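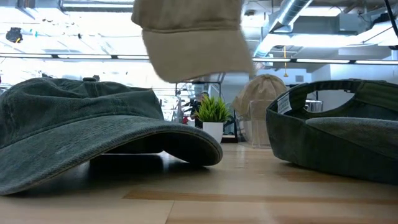
Four caps, two green and two beige, on or above the worktable.

Crayfish trapping in Hattar Creek: term report
Ziad Boutros, Environmental Studies, Gresville
1/25/19

My project looked at whether trap spacing changes how many invasive crayfish are caught in a small stream. I worked on a stretch of Hattar Creek 345 meters long, between the Puvholm road bridge and the old weir. I set 23 traps with the same bait in each. For the first half of the term they were evenly spaced. For the second half I grouped them near the banks with the most rock cover.

Catches were entered in Flomow, the logging sheet our class uses, with water temperature and depth. I checked the traps every other morning. Two traps were lost after heavy rain and replaced the next day.

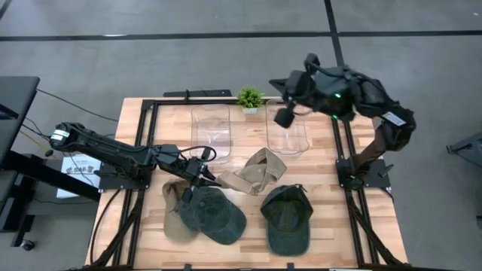
The total catch was 769 crayfish. Grouped traps caught more per night, but the water was also lower in that half of the term, and I cannot separate the two effects. Traps under the bridge did poorly in both layouts. Small animals are probably undercounted, as the mesh lets them out.

A fair test would run both layouts at the same time on matched stretches. I would also record females with eggs, which I left out of the sheet until it was too late to add them. I plan to set the traps again in March, starting with the weir end, and to use a finer mesh on half of them.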